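Two-arm bench, gripper comparison – 22/12/2025

Settled in for a long afternoon with the Voyle controller and both arms, and I'm glad I did, because I've been putting this off since April! The plan was marker and cup work with the old finger settings, then the same thing with Catrin's gentler ones.

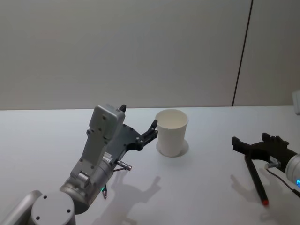

Catrin Phillips thinks the closing force matters less than the approach angle, and I'm coming round to her view. I had the force set at 12 all morning and was quite attached to it.

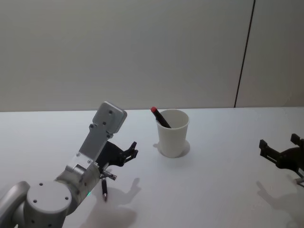 Sorcha Gourlay asked me to write down the Jiler offsets too – they're in the shared sheet, row 669, with my apologies for the spelling.

Left arm, fingers wide, table cleared:

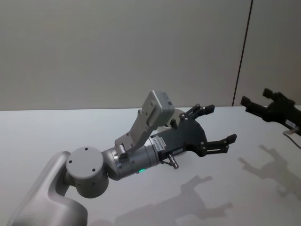
Handover positions

Tried the pen from the right side. I'd like the left arm's upper finger a touch further back before we close on anything, but Catrin may talk me out of it (she usually does). Log runs to 3,171 lines, saved under Flimska. 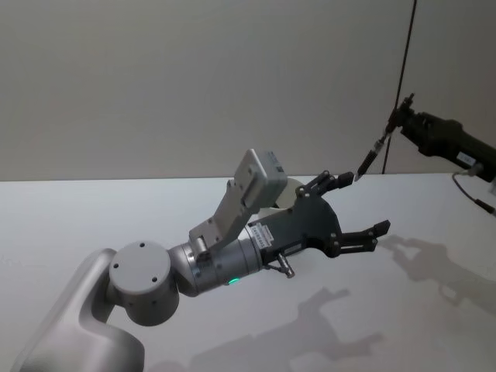 Pen-like tip and left upper finger, small gap, gripper open.

Still to do: swap the pads and rerun all 19 poses.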